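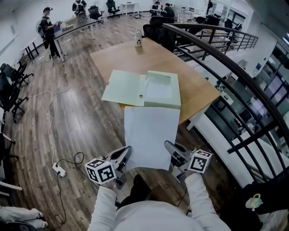
Paper held between the gripper fingers, folder box open on the table

Re: draft handling rules, section on paper goods

On Friday Roald Blomqvist wrote:

> I think we can close this section. The Gundska wording is short and
> people can remember it: "One object in the gripper at a time. Work
> surface clear of anything not named in the task." We have 1345
> recordings checked against it and only 36 were sent back. Ronmont
> are happy to adopt it as it stands.

Roald,

I'm not ready to close it. Thirty-six sent back tells me how strict the checkers were and very little about the rule. Who decided what counts as "named in the task"? Look at the table in the picture at the top. There's a bottle standing near the far edge. Under your wording that is either a fault or it isn't, depending on whether somebody typed the word "bottle" into a form. I can't see how that helps anyone who has to use the recordings later.

My other worry is the railing. The draft has nearly 900 words on how to hold a sheet of paper and none on working beside an open drop with a floor below. I would swap the two. The same goes for leads on the floor: there's a long white cable looped across the planking there, and the draft is silent on that as well. If this is meant to be good practice, people will take it that whatever we left out is fine.

I did go back to the old Dinu notes, all 704 lines of them. They at least split "things on the table" from "things near the person", and I'd sooner borrow that than start again. The Kindness checklist has a line on cables too, though it's vague.

Could we hold the vote until March? I'll send replacement text for both parts – short, I promise – and Ronmont can tell us whether they are still happy.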